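Spent the afternoon sorting out the desks at the Nustville office. Posting it as a thread because a couple of you asked how we set up shared desks and I never answered.

1/ Background. We have a room of desks that anyone can use. They're pushed together in rows. Wood tops, carpet under, one chair each. They look fine at 9 in the morning and like a junk drawer by 4.

2/ The junk is nearly always the same stuff. Chargers, sticky notes, pens, clips, somebody's spare mouse. Cables are the worst part. People leave a charger behind so they don't have to carry it, then there are three on one desk and they all look alike.

3/ So the plan is one organizer box per desk. Small things go in it, and whatever doesn't fit in it goes home with you or in the closet.

4/ I ordered from Bremetard. 53 boxes, 65 dollars shipping, which I complained about and then paid. They took 2 weeks. The first batch came with the dividers packed separately, so I spent an evening sliding those in.

5/ The dividers matter more than I expected. A box with no dividers is a bowl. Everything slides to the bottom and you dig. A narrow section at the front for small flat things and bigger ones at the back works best for us.

6/ Where the box goes: to the right of the laptop, toward the edge, with the long side running front to back. Left-handed people can flip it. I tried it at the back of the desk first and it got used as a shelf for coffee cups.

7/ Most desks are at this stage right now. Box is in place, hardly anything in it, cables not dealt with yet.

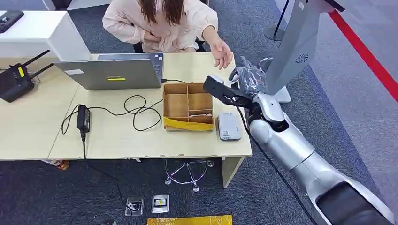

Laptop, adapter, a lot of cable, and an organizer with plenty of room left in it.

8/ The coils in the middle are what I want to get rid of. A laptop cord is made long enough for a hotel room where the outlet is behind the bed. On a desk you need maybe a third of it. The rest piles up right where you'd put a notebook.

9/ What I'm doing with the extra length: fold it back and forth, about as long as your hand, one strap around the middle. Don't wrap it tight around the adapter. I ruined two chargers that way at my last job. The cord goes bad right where it comes out of the brick.

10/ The adapter itself can sit on the floor if there's a spot out of the way of feet. If it has to stay on the desk, push it to the back. It gets warm, so I don't want it in the box under a stack of paper.

11/ Cords hanging over the front edge are the other thing. Your knees catch them and so does the chair. I want every power cord going down the back. That means moving some of the power strips, and I haven't priced that yet.

12/ Labels. We use yellow tape on anything that belongs to the room. You can read marker on it from a few feet away. It does peel off the boxes after a while if you don't wipe the surface first. Wipe the surface first.

13/ Total spent on the whole room so far is 3,825 dollars. Most of that was chairs. The boxes were a small part of it and they're what people have commented on.

14/ Someone asked about the Fola trays, the ones with the lid. I had one on my own desk for a month. The lid ends up under the tray by the second day and stays there. Good tray otherwise. I'd buy it if they sold it without the lid.

15/ Someone else asked about drawers. We don't have any. Kemppainen makes a clip-on one that hangs under the desktop, but it needs a thicker top than ours. I measured twice and sent it back.

16/ Rules I put up by the door. Box stays on the desk. Trash doesn't go in the box. If you leave a charger overnight, put your initials on it. Anything with no initials goes to the closet at the end of the month.

17/ The closet has a bin of chargers going back years. I plan to test them all in June and keep the ones that work. If you've used one of those cheap plug-in testers and it held up, let me know which one.

18/ Still to do: straps for the cords, moving the power strips, and a second roll of yellow tape. I'll add to this thread when the cables are done.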